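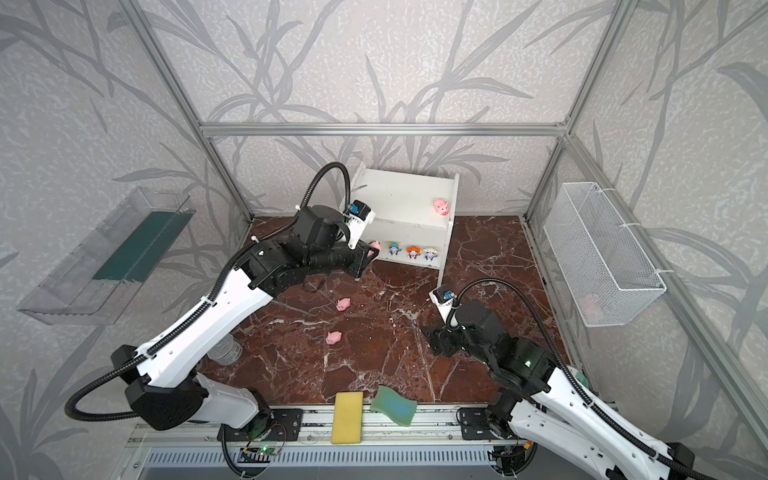
The Treltitz wallcovering began as a pencil drawing of the reeds behind our old workshop in Setivbridge, and it has been our best-loved paper ever since. We print it on a heavy, slightly chalky base that hangs without fuss and forgives a wall that isn't quite true – and whose walls are? Grass and bamboo leaves in a darker grey on a pale grey ground are easy company for almost anything, from a floor in deep reddish-brown marble pattern with white veins to a small white shelf with a pink toy pig on top. People often worry that a leafy paper will take over a room, but greys this gentle tend to settle back and let your own bits and pieces do the talking.

Each roll covers 5 square metres, and we'd always suggest ordering one more than your sums tell you, especially if you have a chimney breast or a sloping ceiling to get round. Rolls from the same batch match beautifully, but a top-up bought months later may be a shade out, so do keep the label somewhere safe. Ours lives in the kitchen drawer with the string and the spare fuses.

Paste the wall, leave it a minute or two, and work downwards with a soft brush. Once it has dried fully you can wipe it with a damp cloth.

Treltitz is pattern number 291 in our book. If you like the leaves but want something warmer, have a look at Dalisay, its cousin in sand and cream – the new rolls come in from the Wastska mill in April. Samples are posted free, up to 12 per household.

By the Setivbridge shop team
Last updated: Jan 12, 2026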